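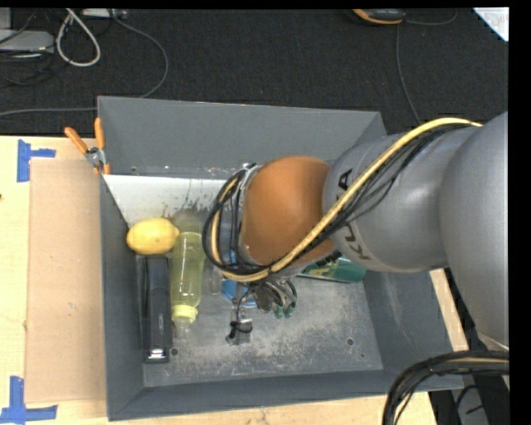
The KUKA over the parts bin, back bench. Lemon, stapler, bottle and the rest of the test pile.

ARM BUILD: WHERE WE'RE AT

Quick one this month, I'm typing this between jobs and the glue is setting on something else. Lots of you have been asking how the bin picking build is going so this is the August update, such as it is.

Short version: the arm moves, the gripper closes, the software mostly agrees with itself. Long version below.

The bin. We went through 3 bins before this one. First was a plastic storage tub, too bendy, every time the fingers touched a wall the whole thing scooted. Second was too deep and the wrist couldn't get down there without leaning on the rim. Third one cracked. The gray one has sloped sides, so stuff slides down off the walls instead of standing up against them, and that has helped more than any code I've written. It is clamped at the corner, orange spring clamp. PLEASE do not borrow the clamp. I know it's a good clamp. There are others in the drawer under the drill press.

Same goes for the blue tape on the table. Those are marks. If you peel them up Cuiping has to redo the alignment and that ate a whole evening last time.

The cables. Still ugly. Yellow one and the black bundle both run down the outside of the arm to the wrist, with slack left in so the last joint can turn. Too much slack and the loops hang where the fingers are working, too little and it tugs at the connector. Wagner Araújo wants to make a proper bracket, printed, two halves that bolt round the forearm. He has a drawing. He's had a drawing for a while. If anybody has spare hook and loop strap, the wide kind, leave it in the tray with my name on it.

The gripper. Fingertips are the weak spot. Bare metal skids off anything smooth, so we've been trying different wraps. Heat shrink wore through fast. Bike tube was great on the bottle and hopeless on paper packaging, it drags. Currently on black wrap and I have no strong opinion yet. Iason Konstantinidis is casting some soft tips in silicone at home in his kitchen, first batch came out full of bubbles, second batch is curing.

The objects. People keep bringing more, thank you, keep going. What we want is a mix: heavy, light, shiny, see-through, round. Lemons are good because they roll and have a shape that's awkward at both ends. The stapler is a pain because it's long and heavy at one end, so if you grab it in the middle it tips. Clear stuff is the worst by a mile. Camera just doesn't see it half the time, the depth reading goes right through to the floor of the bin and the arm goes for a spot that makes no sense. Purificación thinks a second light, low down from the side, would pick out the edges. We'll try it next. No glass please, and nothing that leaks.

Software. Mudassar Minhas rewrote the part that picks the grasp point, and it is a lot quicker to decide now. He's calling his version Trarnlow, don't ask me, it's the name of the folder and now we're stuck with it. Old version is still on the shop computer if you want to compare. Best run so far was 17 picks in a row before it fumbled one, that was with the easy set though, no clear items. We log every attempt, and there are just over 3,000 in the log now, most of them failures, wich is fine, the failures are the useful part.

Rules, again, becuase I found the gate open twice:
Gate shut before the arm is powered.
One person on the stop button, and that person isn't also typing.
Slow mode only unless me or Cuiping is in the room.
Hands out of the bin. Even when it's paused. Use the grabber stick if you need to move something.

Help wanted. Someone who can solder small connectors neatly. Someone to build a cart so the controller isn't taking up walking space. And 2 more people who can sit on the stop button in the evening sessions, start at 7, no skill needed beyond paying attention. Bring a jacket, the heater back there is still out.

Parts money: we have enough for the light and the strap. Not enough for a spare gripper so be nice to the one we've got.

Next update when the silicone tips are on. Questions to me at the bench or stick a note on the whiteboard, I read the whiteboard more than I read email.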